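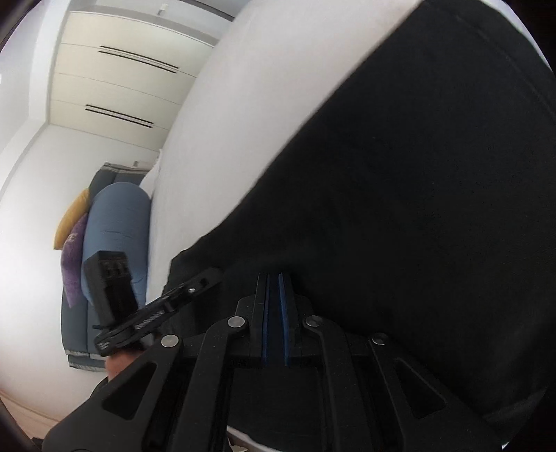

2026-05-08, still on the black cloth

Pavithra says we need 334 clean takes before the Gedesdale showcase. We have 40. She calls that a start. I call it a sore wrist.

Two fingers, blue pads, black fabric, squeeze, lift, put it back. Bamska is meant to learn folding from this. Maybe. It couldn't tell a sleeve from a collar last term and I don't see what's changed, apart from the colour of the cloth.

A-yeong thinks I go too fast near the creases. Fine, slower tomorrow. She has the grip until 6, then me again. Still no word from Noh about the spare pads.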